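Munura Workshop Forum > Builds > Robotics
Tidy-up arm for the living room, sim first or hardware first?
Page 3 of 3

plinthy
Posts: 212
Quick recap for anyone who skipped the first two pages. I'm building a small arm at home that picks up hand tools left on the couch and puts them back in a tray. The base plate is cut and the shoulder bracket is at the workshop waiting for the drill press. I'm doing the grasp planning in Trinska with the stock arm model until my own links are finished. The couch is the hard bit. Everything I've tried so far on a bench assumes a flat hard surface.

gumleaf_garage
Posts: 1848
I said it on page 1 and I'll say it again, you're spending too long in the simulator. Build the gripper, bolt it to anything, and poke a real cushion with it. Foam does things a sim won't show you.

plinthy
Posts: 213
The gripper is half built. Still waiting on the Govby fingers, they were meant to come in March. I'd sooner do something useful in the meantime.

torque_and_toast
Posts: 94
I'm with plinthy on this. I put my first arm together with no sim at all and drove the wrist into the table edge the first night. Stripped a gear. A bit of time checking clearances would have saved me the cost of a new gearbox.

gumleaf_garage
Posts: 1849
Clearances, fine. Use it for clearances. I'm talking about grasping.

oldvarnish
Posts: 37
What's driving the joints on the real one? If it's the Ragnarsson board, watch the supply. Mine sags when two joints start together. I put a 2000 uF cap across the input and the resets went away.

plinthy
Posts: 214
Ragnarsson board, yes, on a 12 volt supply. I'll add the cap, thanks. Is yours right at the terminals or back at the supply?

oldvarnish
Posts: 38
Right at the terminals, short leads. Check the polarity twice.

torque_and_toast
Posts: 95
Which tool are you starting with? Something with a fat round handle would be kinder than a screwdriver.

plinthy
Posts: 215
Small mallet. The head gives the fingers something to close on and I can try the handle later - it's a lot thinner. I've got the arm coming in over the armrest end, past the side table. Two renders from the current scene, close in at the gripper and then the wider one with the couch. 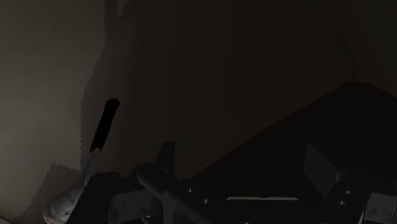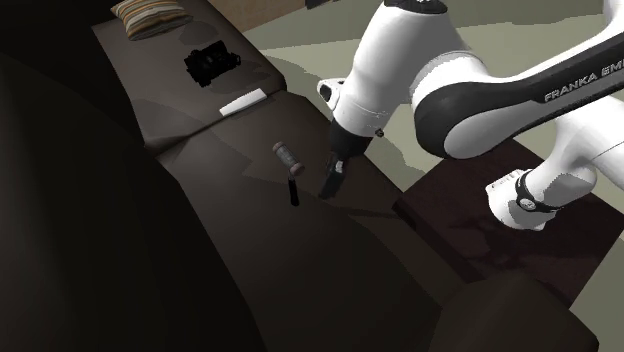
gumleaf_garage
Posts: 1850
OK, the second one makes your layout a lot clearer. I'd still move the side table. The arm goes right over the top of it and one day there'll be a cup of tea there.

torque_and_toast
Posts: 96
Leave the table in, I reckon. The room has a table, so the planner should know about it. Take it out and you're just making the problem easier on paper.

gumleaf_garage
Posts: 1851
Or you could make the problem easier in the room, by moving the table.

oldvarnish
Posts: 39
Colour might bite you too if you're going to use vision. Dark brown couch, black handle. The close view is very dark behind the gripper as well. I'd put another light in the scene and see if your detection changes before you blame the code.

plinthy
Posts: 216
Good point about the handle. I might wrap the real one in some light grey tape. Will add a lamp to the scene as well and see what that does.
The table stays for now. It's where the remote lives and I'll get no support at home for moving it.

torque_and_toast
Posts: 97
How are you modelling the cushion? Rigid or soft?

plinthy
Posts: 217
Rigid, with the friction turned up. I know. I was going to measure how far the real seat sinks with the mallet on it and just offset the height.

gumleaf_garage
Posts: 1852
So you are going to go and poke a real cushion.

plinthy
Posts: 218
With a ruler, yes. Drill press is free after 6 pm so I'll do the shoulder bracket first.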